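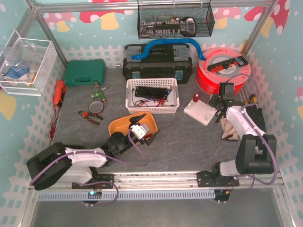
4. Working rules for the two-arm cell

This section applies to every person who prepares, runs or cleans a Jiltent cell with two arms on one rail. Read it together with section 3 (mounting) and section 6 (faults). The rules were last changed on Dec 30, 2023. Older printed copies must be taken off the wall and thrown away.

The Jiltent controller will not check most of these rules for you. It knows where the arms are, but it does not know what you have left on the table.

4.1 Before you switch on

1. Check that both base units are tight on the rail. Try to move each base by hand. If there is any movement, go back to section 3 and tighten the plate again.

2. Look along the cable of each arm, from the base up to the wrist. The cable must have enough slack for the wrist to turn fully both ways, but it must not hang so low that it touches the table or catches on the gripper.

3. Check where the cables pass under the rail. They should go to the cable channel by the shortest way and should not lie over the small circuit boards at the front.

4. Clear the shared zone. This is the part of the table which both arms can reach. Only the parts of the present task may stay in it, for example the tray and the peg base plate.

5. Put gloves, cloths and loose packing outside the reach of both arms. Soft things are worse than hard things here – a gripper can pull a cloth along without any rise in motor current, and the arm will not stop.

6. Switch on the left arm first, then the right arm. Wait for the status light of the first board before you go to the second.

Note: The order in step 6 is important for the numbering. If you start the right arm first, the controller gives it the address of the left arm, and all saved positions will be mirrored.

4.2 What may stay in the cell

Tool boxes, carrying cases and spools may be kept in the cell if they stand behind the working zone and are always in the same position. Mark the position on the table with tape. A toolbox must have its lid closed and its latches shut while the arms have power.

Hand tools such as pliers should go back in the box. If you need them often, keep them at the side wall, flat on the table and with the handles towards you.

Measuring instruments may stand against the side wall. Test leads are often forgotten. Roll them up and keep them on the instrument, so that no lead lies across the table.

Coiled air tubes must be fixed at both ends before a run.

CAUTION: Never leave a battery holder with bare wire ends in an open basket inside the cell. Remove the batteries, cover the ends, and put the holder in a closed container.

4.3 Speed limits

During teaching and during the first run of any new task, the tip of the gripper must not move faster than 110 mm per second. After the first complete run without a stop you may raise the limit to 504 mm per second. Do not go higher when both arms work in the shared zone, even if the Drellix software lets you enter a bigger value.

Set the waiting time between the two arms to 3000 ms at the beginning. You can make it shorter later, in small steps.

4.4 Trays and base plates

1. Place the tray so that both arms can reach it without stretching out fully.

2. Place the base plate flat on the table and press on each corner. If it rocks, clean the table under it. On a table with a rough surface, use the thin Kinar mat.

3. Teach the approach point directly above the peg, never from the side.

4. Close the gripper slowly on the first part and watch the fingers, not the screen.

Note: Change only one thing between two runs. If the tray and the speed are changed together, it is hard to find out later which one made the fault.

4.5 Reaching into the cell

CAUTION: Do not put your hand between the arms while either of them has power. A stopped arm is not a safe arm – it may be waiting for the other one.

1. Press the stop button and wait until both arms have settled.

2. Hold the upper link of the arm before you release the brake. Without power it will sink.

3. Take out or put in the part.

4. Step back, look at the whole table once more, and only then press reset.

If error 179 is shown after the reset, one arm was moved by hand further than the controller accepts. Run the homing routine for both arms, also for the one which was not moved.

4.6 Records

Write each stop in the cell book with the name of the task, the arm, and what was on the table at that time. Users who have the Lumbao logging module must still write in the book, as the module does not record stops made with the button.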